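3.2 Task design and student recordings

The course project at Ondolska was organized in teams of 2 students. Each team had to choose one kitchen task, write the instruction in one sentence, and record demonstrations by teleoperation. All teams shared the same station, which we call Durnora. It has two arms with parallel grippers, mounted at the back of a table with a brown mat. The objects were kept the same for the whole semester, so that recordings from different teams could be put together in one training set.

We asked the students to prefer tasks in which the first contact is difficult. The plate task is a good case. The plates stand upright in a wooden rack, one behind another, and the gripper must close on the rim of one plate without pushing the next. Figure 4 shows this contact with the left arm, while the right arm holds its gripper open over the other side of the table. In the first weeks many teams came to the plate from too high an angle, and their recordings were rejected at review.

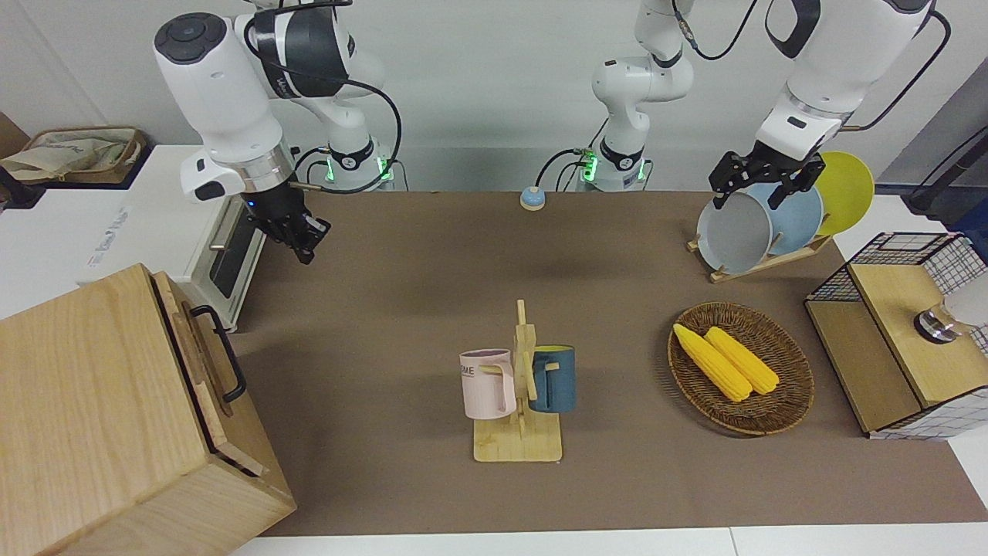 Figure 4. Durnora station, plate task. The left gripper is closed on the rim of the pale gray plate, in front of the light blue and the yellow one. The mug tree and the basket with corn cobs belong to other tasks.

3.3 Review and filtering

Every team had to deliver 400 episodes. Together with the episodes made by the teaching staff, the class collected 3,140 episodes. The recordings were stored in Fisevlow, where a second team watched each one and marked it as accepted or rejected. After this review 2,605 episodes remained.

An episode was rejected when the operator stopped for a long time, when an object fell, or when the written instruction did not agree with the motion. The last case was more frequent than we expected. Some students wrote "take the plate" and did not say which plate. From the second half of the course we required the color in the instruction, and the old sentences were corrected by their authors. The training scripts, named Joubert, read only the accepted episodes.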